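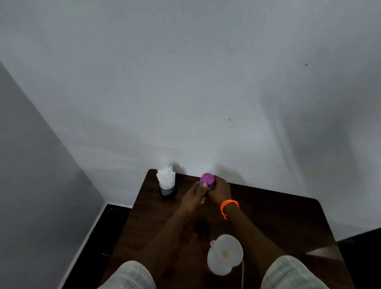 La mesa oscura, galería de septiembre

Segunda tanda de fotos del cuarto pequeño de Pundstead. Sin retocar y con cuatro notas mal puestas. Textos y selección: Birgit Baumgart. 14 sep 2021.

Lo de siempre: cosas de casa, una mesa, dos manos. Botes que se abren y se cierran, papeles que se doblan. En la primera tanda la gente preguntó mucho por la mesa - no se vende, viene con el cuarto. Madera oscura, esquinas redondeadas, pegada a la pared. Bastante arañada ya cuando llegamos, y pesa un horror.

Pared blanca sin nada colgado. Pensé en poner una lámina y al final no, me gusta asi. El portapañuelos negro se queda en su esquina, ya es parte del mueble.

Los tapones de color los busco a propósito, lo reconozco. Un morado fuerte sobre madera marrón se ve desde la puerta. Y la pulsera naranja tambien ayuda, claro.

Papel doblado

Las dos manos planas encima, apretando el doblez. Detrás, la botella transparente tumbada, con su tapón morado y un poco de líquido claro en el fondo. A la derecha, el pulverizador, tumbado también - cabezal negro, depósito blanco translúcido. Y el suelo de granito moteado, que casi no sale en las otras.
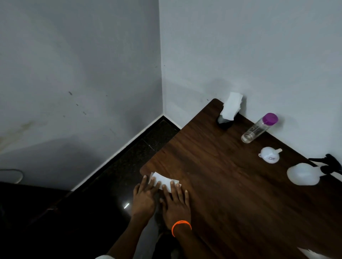

Notas sueltas

El papel es del taco de 100 hojas de Punier, se dobla bien y no marca si te equivocas. Compré dos, queda uno y pico.

Las copias en papel, a 4 euros la pequeña y 6 la grande. Mate las dos, brillo no hago. Envío aparte, o recogida en Dunbar avisando antes (timbre 74, el de arriba no funciona).

Si alguien quiere una foto de la tanda anterior que diga cuál, por el título, que los números los cambié y ya no coinciden con la lista vieja. Las de Darkham siguen sin subir, a ver si este mes. Comentarios abiertos, contesto por las noches cuando peudo.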